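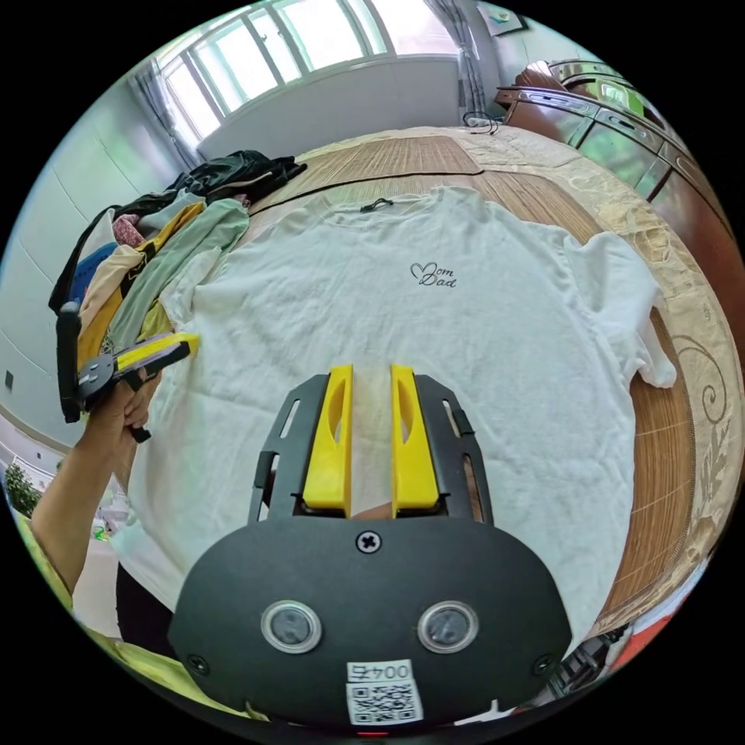

Aniela Michalski在中期评议会上提出,课题组若只报告采集了多少段演示,而不交代哪些演示被剔除、由谁剔除、依据哪一条规则剔除,则数据集的规模对后续训练没有参考意义;她同时建议,将叠衣任务的起始状态写入记录表,不得由采集人员凭记忆补填。课题组接受上述两项意见,并据此对本报告的结构作了调整:第三章由原来的“采集结果”改为“采集规程与记录”,剔除情况单列为第五章。

Jorach课题结题报告
家居环境下双手叠衣演示数据的采集与整理

摘要

本课题以手持式夹爪为采集工具,在普通居室内收集上衣整理与折叠的双手演示,供模仿学习模型训练使用。课题执行期间共记录演示1,163段,经两轮审核形成可用数据集,并从中划出95段作为留出集。报告说明了任务定义、采集规程、标注方法、审核标准及主要问题,并对后续采集提出建议。模型训练由合作小组承担,本报告仅引用其反馈中与数据质量直接相关的部分。

关键词:模仿学习;手持夹爪;柔性物体操作;演示数据;数据审核

一、课题背景与任务来源

1.1 背景

柔性物体操作长期是机器人学习中较难处理的一类任务。衣物没有固定形状,同一件上衣在两次放置之后,褶皱、袖子朝向和领口位置都可能不同,依靠预先编写的动作序列难以覆盖这些变化。近年来较为通行的做法是由人完成任务,记录手部运动与相应的视觉观测,再由模型从大量演示中学习从观测到动作的映射。

采用遥操作方式采集此类演示,需要在现场布置机械臂,场地受到限制,采集人员的培训周期也较长。手持式夹爪将末端执行器与观测装置合为一体,由人直接握持完成动作,便于进入住宅、宿舍等真实环境。本课题即在此条件下开展,重点考察在居室环境中能否稳定地取得格式统一、过程完整的叠衣演示。

1.2 任务来源与分工

课题由本院学生创新训练计划立项,项目代号Jorach。课题组下设采集、标注、审核三个小组,其中采集与审核人员不得重叠。标注与审核所用的管理平台为Storier,由往届课题组开发并移交,本课题在其基础上增加了起始状态登记和剔除理由两个字段。

立项时另有一个并行课题Zernard,研究对象为餐具归位。两个课题共用夹爪及存储设备,标注规范各自制定。共用设备带来的排期问题在第六章说明。

1.3 课题目标

立项书所列目标共四项。其一,制定适用于居室环境的双手叠衣采集规程。其二,按规程完成不少于300段演示的采集,并通过审核。其三,建立分阶段标注方案,使每段演示可按动作阶段切分。其四,形成书面材料,供下一届课题组沿用。

其中第二项指标在中期之前已经达到。课题组在指导教师同意后继续采集,目的在于补充起始状态较为杂乱的样本。

二、任务定义

2.1 任务边界

课题所称“叠衣”,指从衣物处于待处理状态开始,到衣物折成矩形并放置于指定一侧为止的完整过程。洗涤、晾晒、熨烫以及放入柜中均不在范围之内。

衣物种类限定为短袖上衣和长袖上衣。裤装曾列入初稿,试采后发现其折叠阶段与上衣差异较大,合并标注会使阶段名称失去一致含义,故予以删除。试采期间取得的裤装演示未计入本报告的任何统计。

2.2 起始状态

起始状态分为三级。

甲级:单件上衣正面朝上平铺,两袖展开,领口朝向远离操作者的一端。

乙级:单件上衣已置于工作面,但存在翻卷、扭转或袖子压在衣身之下的情况,需先整理后折叠。

丙级:目标上衣位于衣物堆内或与其他衣物相叠,需先取出,再依次完成展开、抚平和折叠。

三级状态对模型的要求不同。甲级样本动作较为规整,适于学习折叠顺序;丙级样本包含较多的遮挡和试探动作,对于取出和展开两个阶段的学习有不可替代的作用。中期之前的采集以甲级为主,中期评议后对比例作了调整。

2.3 工作面

工作面以床面为主,另有少量桌面样本。床面的覆盖物不作统一规定,竹席、床单、薄被均可使用,但一次采集过程中不得更换。床面有弹性,夹爪下压时支撑面会随之下沉,指尖与布料的相对高度难以预估,这一点与桌面存在明显区别。竹席表面较硬,布料在其上滑动的阻力也与床单不同,登记时须注明。

背景杂物不作清理。课题组在讨论规程时曾有意见认为应当将床上其他衣物移走,以减少视觉干扰。经商议,多数成员认为居室的实际情况即是如此,清理之后采得的数据难以代表使用环境,故最终规定:除可能造成人员绊倒或设备损坏的物品外,现场维持原状。

2.4 动作阶段

完整演示按五个阶段标注,依次为取出、展开、抚平、折叠、放置。甲级样本可以没有取出和展开阶段,此时对应阶段记为空,不得以零长度区间代替。折叠阶段内部进一步分为折左袖、折右袖、对折三个子动作,左右以衣物穿着者的左右为准。

左右的定义在试采阶段引起过较多混乱。部分标注人员以画面左右为准,部分以操作者左右为准,同一段演示在两名标注人员处得到相反的结果。规程第二版明确之后,此前完成的标注全部返工。

三、采集规程与记录

3.1 设备准备

每次采集使用两支夹爪,左右手各持一支。夹爪机身贴有编号标签,采集前由记录员将编号抄入登记表,并与平台中的设备档案核对。左右手的配对关系在当次采集开始时确定,中途不得互换。若因故互换,应结束当前批次,重新登记后另起一批。

准备工作按以下顺序进行:检查电量与剩余存储空间;擦拭感测窗口;空载开合夹指五次,确认行程完整、无卡滞;检查夹指固定螺钉;启动记录并核对两支夹爪的时间同步标志。任何一项不合格的,当次采集不得开始。

夹指的张开量对演示质量影响较大。夹取单层布料时,张开过大会使指尖在接近过程中扫动周围布料,过小则容易从褶皱处滑脱。规程未对张开量作数值规定,要求操作者在接近之前将其调整到略大于待夹布料厚度的程度,并在接近过程中保持稳定。

3.2 现场登记

登记表由记录员填写,操作者不得代填。登记内容包括地点代号、工作面类型及覆盖物、光照情况、衣物编号、起始状态等级、夹爪编号及左右配对、操作者代号。起始状态须在记录启动之前填写完毕,这是根据中期评议意见新增的要求。

光照情况分为自然光、灯光和混合光三类。窗户朝向床面的房间在白天采集时,窗区常有过曝,规程不要求拉上窗帘,但要求登记窗户相对于操作者的方位。

3.3 操作要求

操作者在演示过程中应遵守下列要求。

(一)全程以夹指接触衣物,手指、手腕及前臂不得用于按压或拨动布料。

(二)抚平动作由夹指侧面完成,移动方向由衣身中线向外。

(三)折袖时,一侧夹爪夹持袖口或袖身中段,另一侧夹爪可轻压肩部以防衣身随动。

(四)双手交接布料时,接收一侧闭合后,交出一侧方可张开。

(五)出现夹取失败时,允许就地重新尝试,无须中止记录。连续三次失败的,应将该段标记为“待审”,由审核人员决定去留。

(六)演示结束后,双手退离工作面并静止两秒,再停止记录。

第(五)项在规程第一版中并不存在。当时的要求是一旦夹取失败即重新开始,结果所得数据中几乎没有恢复动作。合作小组反馈,以此训练的模型在首次夹取未成功后往往停在原处或重复闭合,不能重新调整位置。第二版据此放宽,保留了失败后重新对位的过程。

3.4 节奏与休息

手持夹爪长时间操作易使前臂疲劳,疲劳后动作幅度减小,抚平阶段尤为明显。规程规定每名操作者连续采集不超过四十分钟,之后应轮换为记录员。轮换时须重新登记操作者代号。

采集时段一般安排在下午两点至五点。十二月以后日照时间缩短,部分批次后段光线下降较快,由自然光转为混合光的时刻须在登记表备注栏中写明。

3.5 文件管理

单段演示以批次号加序号命名,两支夹爪的记录分别存放,由平台依同步标志自动配对。原始文件只读保存,任何裁切均在副本上进行。课题组使用的存储柜代号为Czarnecka,设在实验楼二层,当日采集的文件应于当日晚间八点之前上传完毕,上传人与核对人分别签名。
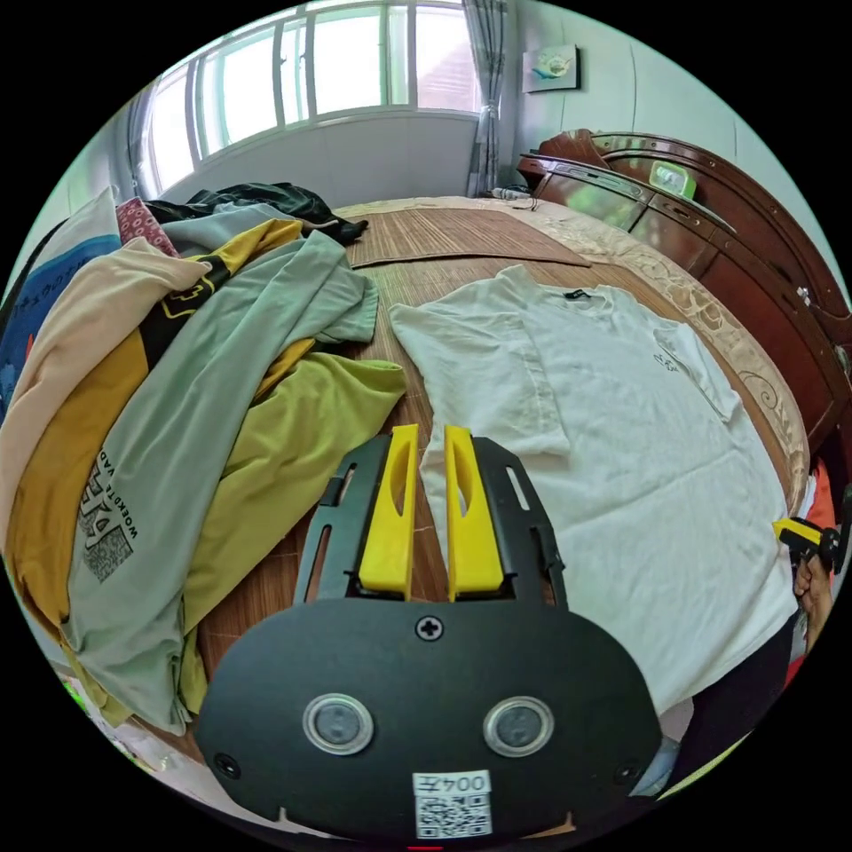 上传之后,平台对每段文件进行基本检查,内容包括两侧记录时长是否一致、是否存在丢帧、位姿轨迹是否有突变。检查未通过的文件进入隔离目录,由采集小组在两日内确认原因。能够修复的,修复后重新提交;不能修复的,按技术性剔除处理,理由字段填写“同步失败”“丢帧”或“定位异常”。

定位异常多见于纹理单一的区域。夹爪贴近大面积白色布料时,画面中可供跟踪的特征减少,位姿估计容易漂移。衣身带有印花,或者周围有竹席条纹、其他衣物等内容进入视野时,情况有所改善。这一结果从另一方面支持了第2.3节关于现场维持原状的规定。

四、标注方法

4.1 标注流程

标注分为初标与复核两步。初标人员依据第2.4节的阶段定义,在时间轴上标出各阶段的起止时刻;复核人员在不查看初标结果的情况下独立标注同一段,平台随后比对两份结果。起止时刻相差在半秒以内的视为一致,取平均值;超过半秒的,由两人共同回看并确定。

全部演示均作双人标注在人力上难以承受。课题组最终选取300段实行双人标注,样本覆盖三级起始状态,其余演示实行单人标注加抽查。

4.2 阶段起止的判定

阶段的起点以夹指首次接触布料并引起布料变形为准,终点以夹指脱离布料为准。展开与抚平之间的界限较难判定,操作者常在提起衣身抖开之后顺势压平,两个动作之间没有停顿。规程第二版规定,衣身下摆首次与工作面完全贴合的时刻为抚平阶段的起点。

执行中仍有例外。部分操作者习惯于先抚平一侧、再展开另一侧,两个阶段交替出现。对于此类情况,标注人员可以重复使用阶段名称,平台不要求五个阶段严格依序各出现一次。此项功能为本课题新增,旧版平台会将重复阶段判为错误。

4.3 文字说明

每段演示配有一句文字说明,用于语言条件下的训练。说明应写出衣物颜色、类型、所在位置及操作结果,不得写入画面中无法辨认的信息。例如,衣物上印有文字而标注人员无法完整辨读的,写作“胸前有深色印字”即可,不得推测内容。

文字说明在初稿阶段出现过较多的冗余。有标注人员将操作者的动作逐一写出,篇幅超过百字,也有仅写“叠衣服”三字的。课题组编制了范例十二则,规定长度在十五字至四十字之间。范例发布后,说明的长度趋于一致,但句式也随之单一,后期抽查时发现多数说明以“将……叠好”开头。此问题未能在结题前解决。

4.4 标注一致性

双人标注的结果显示,折叠和放置两个阶段的一致性较高,取出阶段次之,展开与抚平的分界一致性最低。需要共同回看的演示主要集中在丙级样本。回看中发现的分歧,大部分源于对规程条文的理解不同,少部分源于遮挡:操作一侧的夹爪机身遮住指尖,标注人员只能依据另一侧的记录推断接触时刻。

针对遮挡问题,标注界面改为两侧记录并列播放,并允许标注人员以任一侧为主画面。改动后,单段标注耗时有所增加,标注人员普遍认为可以接受。

五、数据构成与剔除情况

5.1 总体数量

课题执行期间共记录演示1,163段,其中丙级样本473段,其余为甲级与乙级。上述数字为剔除前的记录总数,中断后未保存的片段不计在内。

留出集共95段,由审核小组在标注全部完成后抽取,抽取时以衣物编号为单位,即同一件上衣的全部演示或者都进入留出集,或者都不进入。按段随机抽取的方案曾被考虑,由于同一件上衣在训练集与留出集中同时出现,会使评估结果偏高,该方案未予采用。

5.2 剔除标准

剔除分为技术性剔除与规程性剔除两类。技术性剔除的情形见第3.5节。规程性剔除包括以下情形:以手部直接触碰衣物;中途更换左右夹爪;起始状态登记与记录内容不符;结果未达到第2.1节所述的完成标准;操作过程中有他人进入并移动衣物。

剔除须由两名审核人员分别判断,意见一致方可执行。意见不一致的,提交审核小组组长裁定,并在平台留存双方理由。剔除后的文件不予删除,移入单独目录,以备后续研究失败情形时使用。

5.3 剔除原因分析

规程性剔除中,以手部触碰衣物最为常见,且多发生在折叠阶段末尾。操作者在完成对折之后,习惯以掌侧将边缘压齐,往往并未意识到该动作违反规程。采集小组为此在培训中增加了专门的提示,后期此类情形明显减少,但在轮换频繁的批次中仍有出现。

起始状态登记不符的情形集中于中期之前。当时登记表在采集结束后统一填写,记录员凭印象确定等级,乙级与丙级混淆较多。中期之后改为事先填写,此类剔除基本消失。审核小组对中期之前的批次重新核定了等级,凡记录内容足以判定的,改正后予以保留。

结果未达标准的情形需要作进一步说明。部分演示中,衣物最终折成矩形,但领口歪斜或一侧下摆外露。初版标准未规定容许偏差,审核人员宽严不一。第二版规定,外露部分不超过一指宽的视为达标。该标准以目测为准,课题组承认其精确程度有限。

5.4 合作小组反馈

合作小组使用本数据集的早期版本进行了训练,反馈意见如下。第一,甲级样本训练所得的策略在床面上表现较为稳定,换至桌面后夹取高度偏低,反映桌面样本不足。第二,丙级样本的取出阶段动作差异过大,同样的衣物堆,不同操作者选择的夹取点相去甚远,模型难以收敛到某一种做法。第三,部分演示在开始前有较长的静止时间,应当裁去。

课题组对第三条已作处理,在副本上统一裁切。第一条受时间限制未能补采,列入后续建议。对于第二条,课题组内部意见不一。一种意见主张在规程中限定夹取点,例如一律从露出堆外的袖口或下摆入手;另一种意见认为差异本身是有用的信息,应由模型一侧设法处理。报告定稿时尚无定论,两种意见均予记录。

六、执行中的主要问题

6.1 设备排期

夹爪由Jorach与Zernard两个课题共用,前期采用口头约定的方式安排使用,多次出现同时需要设备的情况。后改为在平台上登记,以半日为单位预约,冲突有所缓解。但夹指在不同任务之间磨损情况不同,餐具归位对指尖端部的磨损较大,交接之后夹取薄布料时易打滑。建议后续课题为各任务配备专用夹指,机身可以继续共用。

6.2 衣物准备

采集所用衣物由课题组成员提供并统一编号。早期衣物以白色和深色为主,颜色分布不均,中期之后有意增加了黄色、绿色等有色上衣。面料方面,绝大多数为棉质或类似棉质的针织面料,光滑面料的样本偏少。光滑面料折叠后容易滑散,操作难度较大,操作者在自行选择衣物时倾向于回避。后期改由记录员指定衣物,操作者不得更换。

反复折叠会在布料上留下固定折痕,后续演示中衣物沿原折痕自然弯折,难度低于实际情况。规程规定同一件上衣连续使用不得超过十次,之后应抖开悬挂,隔日再用。此条在采集任务较紧时执行不够严格。

6.3 居室环境与隐私

在居室内采集,画面不可避免地包含墙面挂饰、家具和私人物品。课题组在每处地点采集之前均取得居住者的书面同意,并约定:人脸、证件、信件及含有个人信息的屏幕一经发现,相应画面作模糊处理;居住者可在结题之前要求撤回全部或部分演示。执行期间有一处地点的居住者提出撤回一个批次,课题组已照办,该批次不计入前述统计。

模糊处理由人工完成,工作量较大。自动检测工具对手部和人脸的识别较为可靠,对小尺寸照片和信件的漏检较多,目前仍需逐段查看。

6.4 双手协调

双手演示的主要困难在于两侧动作的时间关系。初学者往往一只手操作、另一只手停在一旁,双手同时接触布料的时间比例偏低。经过练习,操作者逐步形成一手定位、一手牵拉的配合方式,但个人习惯差异依然存在。有的操作者习惯由右手完成主要动作,有的两手交替。课题组未对惯用手作限制,仅要求登记。

另有一种情况值得注意。操作者视线与夹爪感测窗口的视角并不一致,操作者能够看见的袖口,在夹爪一侧的记录中可能被衣身或另一支夹爪遮挡。模型只能依据记录学习,操作者所依据的信息若未进入记录,该段演示对模型而言便缺少动作的依据。培训中要求操作者在夹取之前,将夹爪稍作停顿,使目标部位进入窗口视野。此项要求执行后,动作略显迟缓,但指尖与目标的对应关系较为清楚。

七、结论与后续建议

7.1 结论

课题完成了立项书所列的四项目标。所制定的规程经过两次修订,能够支持经过短期培训的学生在居室环境中采集双手叠衣演示。数据集包含不同起始状态、不同床面覆盖物及不同光照条件下的样本,阶段标注与文字说明齐备。

数据集仍有若干不足。桌面样本数量有限,光滑面料偏少,文字说明句式单一,取出阶段的夹取点缺少统一规定。使用者在训练与评估时应当予以考虑。

7.2 后续建议

(一)补充桌面样本,并与床面样本保持相同的衣物编号,以便对照。

(二)在登记表中增加夹指使用时长一栏,为更换提供依据。

(三)对取出阶段开展小规模对照采集,一组限定夹取点,一组不作限定,由合作小组分别训练后比较。

(四)文字说明改由两人各写一句,不提供范例句式,仅规定应包含的内容。

(五)保留现行的剔除目录,并对其中的夹取失败片段补充标注。

(六)将裤装作为独立任务立项,阶段定义另行编制。

7.3 材料移交

规程第二版、登记表样式、标注范例及平台字段说明已随本报告一并提交。原始文件与审核记录保存于Czarnecka存储柜,下一届课题组凭移交单领取访问权限。移交单须由前后两届课题组的组长共同签字,缺少任一签字的,平台管理员不予开通。

附录一 登记表字段

批次号;地点代号;工作面类型;覆盖物;光照类别;窗户方位;衣物编号;颜色;面料;起始状态等级;左手夹爪编号;右手夹爪编号;操作者代号;惯用手;记录员代号;开始时刻;结束时刻;备注。

附录二 剔除理由代码

T1 同步失败
T2 丢帧
T3 定位异常
P1 手部触碰衣物
P2 中途更换左右夹爪
P3 起始状态登记不符
P4 结果未达标准
P5 他人移动衣物
P9 其他(须另附文字说明)

附录三 规程修订记录

第一版:试采结束后发布,规定设备检查、操作要求及五阶段标注。

第二版:中期评议后发布,增加起始状态事先登记、左右定义、抚平阶段起点判定、夹取失败后的重试规定及完成标准的容许偏差。

第二版勘误:附录二原缺P5,已补入;第3.3节第(四)项“张开”原误作“闭合”,已更正。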